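Looking After a Small Gripper Arm in a Home Workshop

Filed under: Workshop tips. Posted 2020-07-17 by Zofia Kubiak

I've had the Endard arm bolted to the end of my workbench long enough now that people write to me as if I knew what I was doing (very kind of you all, please don't stop), and the question that comes up most is how to keep one going between proper services. So I've put my own routine down in one place. It's mostly wiping and looking, with a little bit of screwdriver.

Start with the power off at the wall. The switch on the controller won't do, because mine keeps its brakes live for a while and the elbow can settle a bit when they let go. I slide a folded towel under the wrist first and then go and put the kettle on.

Wipe the fingers with a cotton cloth, barely damp, with one drop of dish soap in a cup of water. Get right down into the creases of the pads, where the dust and the old oil like to make a sort of gray paste. An old soft toothbrush is lovely for this. Please keep solvent away from rubber! Garba Ekpo lent me a spray cleaner from Pelteck once, and it was wonderful on the bench top, but it left a pair of pads so slick that they couldn't hold a pencil, and I had to order new ones.

Next, the screws. Put a dot of nail polish across the edge of each screw head and onto the body beside it, and you'll see at a glance if one has begun to turn. Snug them up by hand with a short driver. If one keeps creeping back out, take it right out, clean the thread and put on a tiny touch of the removable kind of thread locker, then leave it overnight. 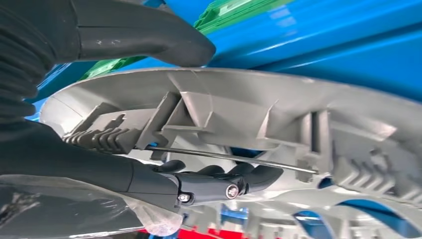 Cables come after that. Move each joint gently through its range with your hand, if your model lets you, and watch for any spot where the cable pulls tight before the joint has finished. Hook-and-loop straps are much kinder than zip ties, and you can shift them along when you find you've guessed wrong, as I generally do.

For grip, I keep a scrap box of things the arm handles often and run it through 18 slow picks after every cleaning. If it drops the thin pieces but manages the thick ones, look at whether the fingers close evenly before you go fiddling with the force setting. I spent a whole weekend last October turning the force up and down when a crumb of dried glue was holding one finger open.

Grease is where I'd ask you to go easy. My manual says every 1000 hours, and the counter on mine reads 852, so I haven't touched it yet. When I do, it'll be a dab about as big as a grain of rice, and whatever squeezes out gets wiped off the same day.

Last of all, bring it back up at 10 percent speed, with your hand near the stop button, and let it go through its usual moves once with nothing in the fingers. Listen as much as you look. A new tick or a scrape is worth writing down, even if it goes away by itself, and I keep a pencil on a string by the controller for that.

Hauwa Sani wrote to ask if the same routine would suit her older Tamuno. I should think so, but check the manual for how its brakes release before you move any joint by hand.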